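Two colors, two sides

April 28, 2023

In February I moved to the third floor of the Oyelaran house, and since then I share a kitchen with Ekaette Afolabi. She is a very clean person. I believed that I was also a clean person, until she asked me one evening how I wash a plate.

I learned to do dishes from my uncle Chibuzor Adeleke, who ran a small canteen when I was a boy. He used one cloth, a lot of soap and very hot water, and he sang. We never had sponges with two sides. So for years I bought the green and yellow ones and used whichever side came to my hand first. My good frying pan has many thin scratches from this period.

Ekaette's rule is simple. Yellow is for plates, glasses and anything with a shine. Green is for the oven tray and for rice that has burned to the pot.

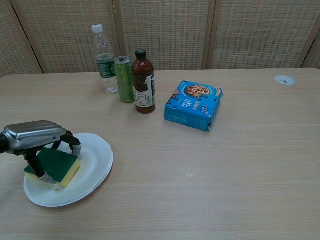

What I changed

First, I stopped leaving the sponge in the sink. It stays wet there and in two days it has a smell. Now I squeeze it well and stand it on its long edge by the window.

Second, I change it every 7 days. Before, I kept one sponge for a month, sometimes longer, and I am a little ashamed to write it. A pack from Varkano, the shop near the bus stop, is cheap enough that I have no excuse.

Third, when a sponge is too old for dishes, I cut one corner with scissors and it goes under the sink for the floor and the bin. The cut corner was my own idea! Ekaette approved it.

The table is a different matter

Our table is light wood and it shows everything. I made one dull spot with the green side, trying to remove a drop of soy sauce, and it is still there if you look from the door. For the table we now use only a soft cloth, almost dry, and I put the bottles back after I have wiped under them. Sauce bottles leave rings, and I had always cleaned around them.

I still have to find out what to do with the frying pan. My uncle says to keep using it. Ekaette says to give it to him.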